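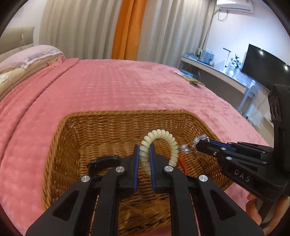
Conservação da pinça manual de duas garras
Conselhos de oficina – Uvwood, secção de manutenção
Revisto em 4 de março de 2024

As presentes recomendações destinam-se aos utilizadores de pinças manuais com almofadas de aderência estriadas. Aplicam-se a cada unidade em separado, mesmo quando se trabalha com um par.

Limpeza das almofadas
As estrias retêm cotão, cabelos e fibras de manta, sobretudo no trabalho com acessórios de cabelo e outros objetos leves. Recomenda-se escová-las a seco no fim de cada sessão, com uma escova de dentes macia, no sentido das estrias. Caso persista gordura, utilize-se um pano humedecido em água morna com uma gota de detergente neutro. O álcool e a acetona endurecem a borracha e não devem ser aplicados.

Pinos de articulação
Os pinos verificam-se a cada 500 ciclos de abertura e fecho. Com a pinça aberta, pressione-se lateralmente cada braço: havendo folga percetível, substitui-se o pino e a respetiva anilha. A lubrificação faz-se com massa de silicone Jivura, em quantidade mínima, removendo-se o excesso antes de fechar as garras. O óleo de máquina de costura não é adequado – escorre para as almofadas.

Alinhamento
As duas almofadas devem tocar-se em toda a altura. Para o comprovar, feche-se a pinça sobre uma tira de papel e puxe-se devagar. Se o papel sair inclinado, desaperte-se a almofada do lado que cede, corrija-se a posição e volte-se a apertar, sem exceder 2 voltas no parafuso.

Arrumação
Guarde-se a pinça aberta, em local seco e afastado de aquecedores. As almofadas de reserva conservam-se na embalagem de origem durante cerca de 11 meses.

Os pedidos de peças são dirigidos a Vratislav Kollár, armazém de Prurkton, com indicação do lado da garra.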